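Arranging and Storing Artificial Flowers on a Dining or Side Table

Artificial stems keep their shape for years if they are handled at the base, dusted on schedule and stored without pressure on the heads. The notes below apply to mixed bouquets of the usual kind: a few large blooms, several on thin wire stems, and small filler with leaves.

Preparing the table

Clear a working area at least twice as wide as the bouquet. A plain cloth in a dark solid color makes dropped petals and loose leaves easy to find. Pull the cloth flat before setting anything on it. A fold under the foot of a tall vase is enough to make it lean.

Lay the bouquet on its side with the heads pointing away from you and the stem ends within reach. Put the vase next to it, and keep small items that belong on the table to one side until the flowers are done. 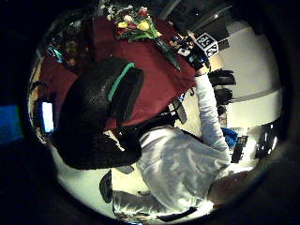 Wire stems should be bent in the hand, never against the edge of the table or the rim of the vase. Hold the stem with one hand at the point where the bend is to start and move the upper part with the other. One slow curve is better than a sharp angle. Plastic coating whitens at a sharp bend and the mark does not come out. If a stem has been flattened in a box, warm the coated part with a hair dryer on low for 20 seconds, straighten it and hold it until it cools.

Choosing the vase

A narrow, heavy vase suits a full bouquet. The stems are bound together and do not need room to spread. For a bouquet with a stem bundle 7 inches long, the neck of the vase should hold at least half of that length. Light vases can be weighted with dry sand or clean gravel. Fill to a third of the height, insert the bundle, then top up. The Sasent vase filler sold in bags works the same way as gravel but costs more.

Glossy vases show fingerprints. Wipe them with a dry microfiber cloth after placing, and lay them on fabric while they wait. A knitted sweater or a folded towel stops a bottle or vase from rolling off a smooth tabletop.
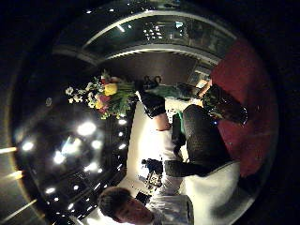 Bouquet, dark bottle and knitwear on a white tabletop.

Inserting the bouquet

1. Stand the vase upright and check that it does not rock.
2. Grip the bouquet at the base of the stems, below the lowest leaf.
3. Lift it straight up until the stem ends clear the rim.
4. Steady the vase with the free hand and lower the bundle.
5. Turn the bouquet, not the vase, until the tallest stems are at the back.

Do not push down on the heads. Fabric petals are usually held on a plastic peg, and pressure from above works the peg loose. If a head comes off, a small drop of clear craft glue on the peg is sufficient – hot glue can melt thin petals.

Cleaning

Dust every Friday if the flowers stand near a kitchen. In other rooms once a month will do. Use a soft paintbrush for roses and other layered heads, and a hair dryer on its cool setting for daisies and filler. Avoid spray cleaners on dyed fabric until you have tested one leaf.

Storage

Wrap each bouquet loosely in tissue and store it upright in a tall box. The Fagundes 22-inch carton fits most sizes. Do not stack anything on top. Keep the box away from windows – red and purple dyes fade first.

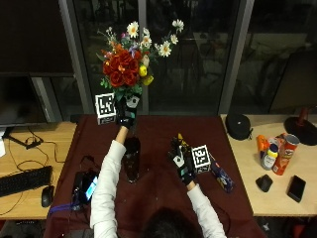 Gönül Sönmez wrote in to disagree on the sand. She finds that it gets into the stem binding and comes out over the tablecloth whenever the bouquet is lifted, and she now uses dried chickpeas in a knotted freezer bag. The bag molds itself to the stems and can be taken out in one piece. For vases with a very narrow neck she fills the bag after it is inside, using a paper funnel.

The bag method is suitable for any opaque vase. In clear glass, use washed gravel and rinse it when the vase is cleaned.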